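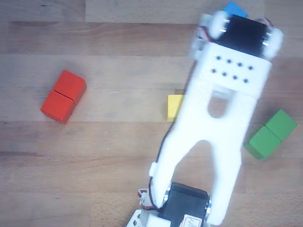
Plovine open lab, an afternoon in March

I went to Draswood to hear Merle Mudgway present the Gilchrist method, which the flyer said lets a cheap arm learn a task from 70 demonstrations instead of 200. I have heard claims like that before.
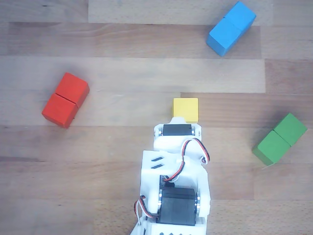 My trouble is with the test, which they ran 9 times on one layout. The blocks are easy to tell apart, red, blue and green in pairs and a yellow one by itself on bare wood, and I'd like to see the same numbers with clutter. Mudgway took the point and said a harder set was planned – no month given.

The comparison bothered me more. The older method, Romeck, was trained with its default settings, while Gilchrist had been tuned for weeks.
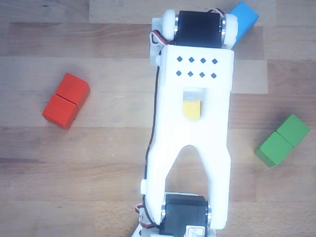 I asked who had picked those defaults and got a fair reply: the lab had, two years ago, for a different arm. That should be on the poster. It wasn't, and the error bars were missing too.

I did like that the failed runs are kept and can be browsed by visitors. Most labs I visit show the best clip and move on.

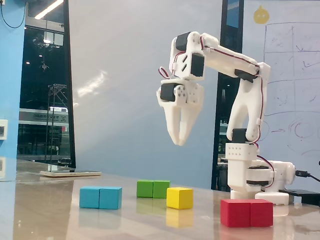
What I would want before believing it

New layouts, equal tuning time for both methods, and someone outside Plovine running the arm. Mudgway has promised me the logs.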